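Naheed Bangash has sold 4000 jars of her Mudmont plum chutney and still doesn't much care for plums. "They're smug," she says. "An apple lets you know where you stand."

She learned the recipe from an aunt who measured vinegar by mood. It took her 14 batches to get it onto paper.
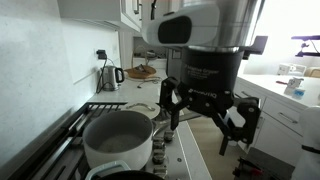 At the stove.

The first customers were her neighbors, who paid in returned jars. "Never the lids," she says. "I'd like to know what they're doing with the lids."

Stores came later — eight of them so far. Does she eat it at home? "At Christmas," she says. "If someone's watching."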